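Chapter 4
Sorting Things Out: How We Put the World into Groups

By the end of this chapter you should be able to explain what a category is, describe two ways of building one, and say why the same set of objects can be sorted well in more than one way.

Walk into the public library at Otness on a Monday morning and ask for a book about whales. It might be under animals, under the sea, under hunting or under songs. Somebody has had to choose. The library holds 2391 titles, and every one of them sits on one shelf and no other, so every one of them stands for a small decision about what matters most.

Sorting is one of the oldest things people do with their minds, and one of the most exciting to study! We sort food into safe and unsafe, neighbours into friends and strangers, days into working days and holidays. Most of the time we do it so fast that we never notice the rules we are using - until we meet something that breaks them. Is a tomato a fruit? Is a stool a chair? Questions like these sound like games, but whole tax laws have been written around them. 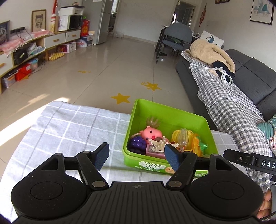
Figure 4.1 A box of mixed toys, including plastic fruit and a starfish shape. How many sensible ways of grouping them can you find?

Toys are a lovely place to begin. In the Tumell study, 368 children were each given a mixed set and told to "put together the ones that belong together". Younger children often went by colour. Older ones were more likely to go by kind, with food in one pile and animals in another. A fair number did something else again and made little stories, so that the fish went with the boat and the cup went with the doll. We shall call these three methods sorting by look, sorting by kind and sorting by use.

Section 4.1 deals with the classical view, in which a category is a list of rules and a thing is either in or out. Section 4.2 turns to the prototype view, where some members are better examples than others (a robin seems a "birdier" bird than a penguin). In Section 4.3 we look at the Akpalu market survey, where 811 goods were grouped by the traders who sold them.

Before you read on, empty a kitchen drawer on to a table and sort what you find. Write down your rule, then put everything back and sort it again by a different one. Keep both lists, as you will need them for Exercise 4.2.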